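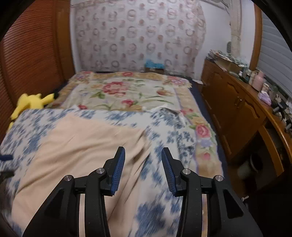 Wundthorpe Session Timer

03/07/2018 by the shop desk at Lim

I play a lot of games. I used to play a lot more, mostly between ten at night and whenever the birds started, and I've tried every app and phone alarm going to get myself to stop at a decent hour. I swiped them all away. So when I say the Wundthorpe is the one gadget on this site I'd buy again with my own money, that's coming from a hard case!

It's a small desk timer with a dial on the front. You turn the dial to how long you want to play, from 15 minutes up to 145, and it counts down with a ring of amber light that shrinks as you go. There's no screen on it. No numbers either, apart from the ones printed around the dial, so you get a feel for how much time is left without doing math in the middle of a boss fight.

When the ring gets down to its last little slice, it gives one soft click. I like that click a lot. It means finish the match, find the save point, tell your friends you're heading off. At zero it chimes, and it keeps chiming every minute until you press the top. You have to reach over and press it – there's no remote and no app, and I hope they never add one.

The lockout is the part people email me about. Hold the top down for five seconds when you start and the dial stops responding until the session is over, so you can't sneak another half hour onto it. I leave it off on weekends. On work nights I switch it on and grumble, and then I sleep like a normal person.

We carry it in two versions. The plain one runs on 2 AA batteries (not included, sorry) and mine has been going on the same pair since before the holidays. The Priltus edition has a rechargeable battery and a heavier base, and it adds a play log: it remembers your last 218 sessions and you can pull them onto a computer over the cable as a simple list. I was a bit scared to look at mine. If you're talking to a doctor or counselor about how much you play, a list like that is handy to bring along, but please don't expect a timer to do their job. If gaming is wrecking your sleep or your work or things at home, go talk to somebody.

A few things I'd change. The chime has three volumes and the quiet one still isn't very quiet. The cable on the Priltus is short, and the charging port is on the underside, so it has to lie on its back while it charges. Also the amber ring is pretty bright in a dark room. I turned mine toward the wall a little and got used to it.

It goes well with the Dutine headset stand if you have one, as the timer fits on the flat part at the bottom. The stand is sold separately and we're out of the white.

Details

Part number: 1025 for the plain version, 1025-P for the Priltus edition
Colors: gray, dark green
Longest session: 145 minutes
Play log: Priltus edition only
Cable: included with the Priltus edition

Dark green in the plain version is back in March and you can order it now, we'll just hold it until the box comes in. Returns are the same as for everything else in the shop. Keep the packaging, and put your order number in the box with it – I can't match it up otherwise.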